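Notes for the Halent talk, 11 Aug 2025. Speak slowly, skip the company slide.

**Start with the number.** The vendor's sheet says 3862 grasps without a safety event. Ask the room what counts as an event. In that log, a finger that closes late and then closes hard is filed as "completed". So is a crushed sponge.

**The Komden fault.** The jaw got its stop command and kept closing. Ornella Benedetti had her thumb in it for 2 seconds. Bruise, no break. The log for grasp 1579 reads "completed". Pause there. Let them read it. 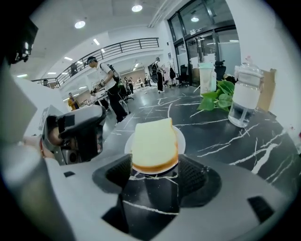

The stop signal is my main complaint. It goes through the same board that drives the fingers, so when the board hangs, the stop hangs with it. Rinaldi call this "integrated". I'd call it one wire doing two jobs. Soft things are where you'd want a stop you can trust: look at the slice of cake on its plate, with a finger either side of it, and tell me what limits the squeeze. A number in a settings file, set to 50 when it left the factory. I asked what the 50 was. I've had three different answers.

**What they changed.** New firmware, promised for September. Peninah Shirima asked for a separate cut-off and was told the firmware covers it. Maybe. I haven't seen a test where the board is hung on purpose and someone presses stop.

**If asked about Miko:** same board, different shell. Don't guess at their fault rate.

**Ask for:** raw logs, and the stop test done in front of us.

Questions. Keep the thumb photo back unless someone says it was user error.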